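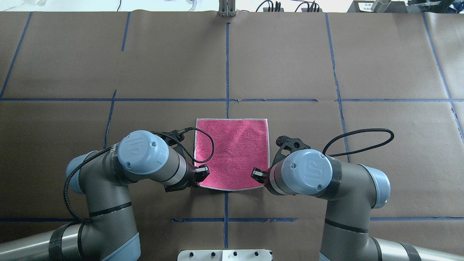 ## Gripper comparison, two-arm towel bench: frequently asked questions

Issued by the Handling Trials Office, Desard. Last revised December 17, 2018.

### What is being compared?

The office is comparing two sets of parallel fingers, supplied by Darkix and Prodov, on the handling of small household textiles. Both sets are tried on the same pair of arms and with the same controller program. Motion settings were fixed in October and have not been altered.

### Why was a towel chosen?

A terry towel is a demanding article for a parallel gripper. The loops catch on sharp finger edges, the cloth sags between two points of support, and a fold seldom falls in the same place twice. Partner laundries also asked for results on towels before any other article.

### Which part of the task decides the result?

The first grasp. The towel lies flat between the arms, and the fingers approach it from either side near the lower corners. A set of fingers that cannot take up the edge cleanly at this stage will not produce an acceptable fold later. Trials are therefore scored separately for grasp, lift and fold.

### What is the purpose of the blue tape?

The tape divides the brown paper covering into a grid, which the operator uses to place the towel before each trial. It is not used by the controller. Small tears in the tape are acceptable provided that the line can still be followed by eye. The paper is replaced when wrinkles begin to lift the cloth.

### How many trials have been carried out?

The record holds 2798 trials, of which 1639 were made with the Darkix fingers and the remainder with the Prodov fingers. The difference arose from a delayed delivery. Results are reported as rates for each set, and the totals should not be compared directly.

### What counts as a failed grasp?

A grasp is recorded as failed in any of the following cases:

- either gripper closes without holding cloth;
- the towel slips from one side before the lift is complete;
- a loop is pulled far enough to be seen once the towel is laid flat again;
- the operator stops the arms for any reason.

Stops made by the operator are marked with a separate code, so that they may be left out of the analysis if required.

### Are the cables a source of error?

They can be. The cable from each gripper must be long enough to loop freely as the wrist turns, and a cable that drags across the cloth will move it. Operators check both loops before starting a batch – a trial in which a cable is seen to touch the towel is repeated.

### May visitors bring their own fingers or grippers?

Yes, by prior arrangement. A mounting drawing must reach the office before the visit, and the total weight of the gripper and its bracket must be stated. Visiting equipment is fitted by office staff only. Quintero has already reserved a place in the next round for a soft-tipped set.

### When will the results be available?

A summary will be sent to participating firms when the Prodov trials have been completed. Individual trial records are released on written request, subject to the agreement of the supplier concerned.

### To whom should questions be addressed?

Enquiries should be sent in writing to Damián Chávez at the Handling Trials Office. Please state which finger set and which batch the enquiry concerns.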